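Cold process: lye discount and soft bars
Soapmaking > Formulation

saliba_soap
Posted November 2021
Second batch in a row that stays soft after the usual cure. Recipe is olive 60%, coconut 20%, shea 15%, castor 5%. Superfat 8%, water at 38% of oils. Lye is the Flimico beads, new tub. The July batch used the same oils with the old tub and unmolded the next day. Is the new lye weak, or is it the recipe?

Wiltcombe
Your water is the first thing I would change. 38% of oils is the calculator default and it is too much for that much olive. Set lye concentration to 33% and leave everything else alone for one batch. Superfat at 8% doesn't help hardness either. I run 5%.

bukedmont_bars
Disagree on the water. The July batch had the same water and set up fine, so water isn't the variable. Beads pick up moisture once the tub is opened, and then you are weighing water as lye. Superfat goes up without you knowing it.
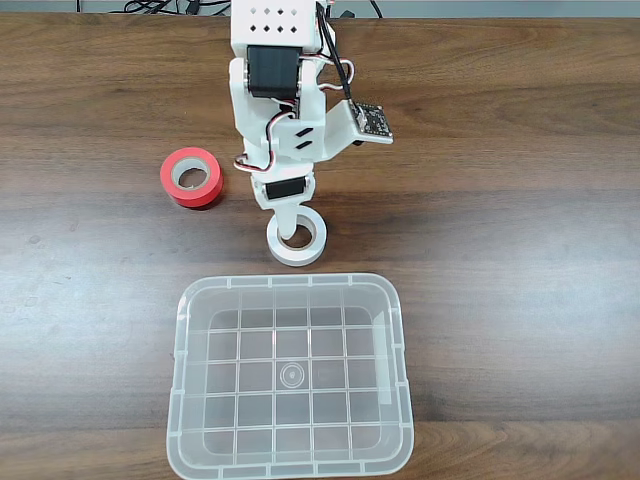

The other suspect is the scale. If it resolves to 2 g and the lye weight is small, the error matters. What is your batch size?

saliba_soap
300 g of oils, test size. Scale is a kitchen one, reads to 1 g, max 4,000 g.

Wiltcombe
Then a rounding error alone can move you by more than a point of superfat. Get a pocket scale that reads to 0.1 g, or make a 2,000 g batch on the one you have.

bukedmont_bars
Agree on the scale. I still say test the lye before scaling up — a titration against a known weight of citric acid with phenolphthalein will give you the purity. Enter that number in the calculator in place of 100%.

Dardo Cáceres
Also check whether July was gelled. Warm room, insulated mold, full gel, firm bar. Same recipe in a cold room with no gel stays soft for days longer. I would not titrate anything until that is ruled out.

saliba_soap
July was in a towel on top of the water heater. These two sat in the garage, no towel. Ordering the small scale and will repeat with 33% lye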